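4.2 Books on a shared table

Of the 41 households in the Dundberg study, the ones that kept their reading in the living area gave us our richest material, and we were delighted by how much an ordinary table could tell us. Books kept on shelves were mostly filed by size. Books kept on tables lived quite differently: they lay open, overlapped, leaned on whatever stood nearby and shared their space with earbuds, cups and loose paper. We call this arrangement a working spread, after Dzene's term for a desk in the middle of a task. 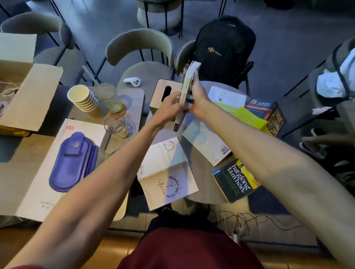
Handling is the first thing to look at in a working spread. A paperback is bent, fanned and squared up again far more often than it is read through, and our coding scheme (Section 3) treats each of these as an event of its own. Across the full set we coded 2791 handling events, of which 603 involved fanning the pages. That is a wonderful number for anyone who cares about paper! Soft covers invite it, and small formats invite it most of all.

Titles matter too. Self-help in Vietnamese translation sat comfortably beside other reading, and Napoleon Hill and Đắc Nhân Tâm both appear in the table group. Colour did a good deal of the sorting work - yellow and dark green covers are easy to find in a pile, even with only a corner showing.

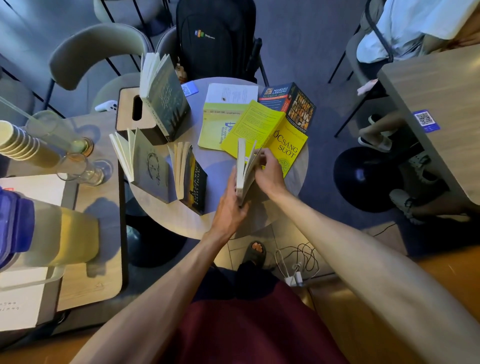 Bratell's earlier coding sheet had no category for a book standing half open against another object, so we added one. The tissue box turned out to be the favourite support, being heavy enough to lean on and nearly always within reach.

The second thing to look at is gathering, when separate books are brought together into one upright block. Two hands press from either side and the page edges are evened up against the tabletop. We coded 3 variants: spine down, spine out and mixed. 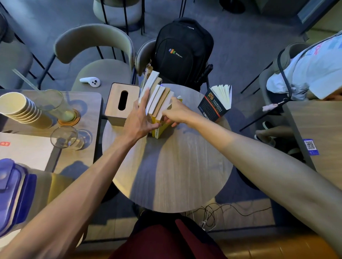
Mixed blocks were the hardest to code and, to our minds, the most interesting. Differences in trim size leave a ragged top edge, and coders at Lodulton disagreed at first on whether such a block should count as tidy. We settled on recording height and lean separately (Table 5).

Figure 4. Books and other objects on a round table in one household, at different moments.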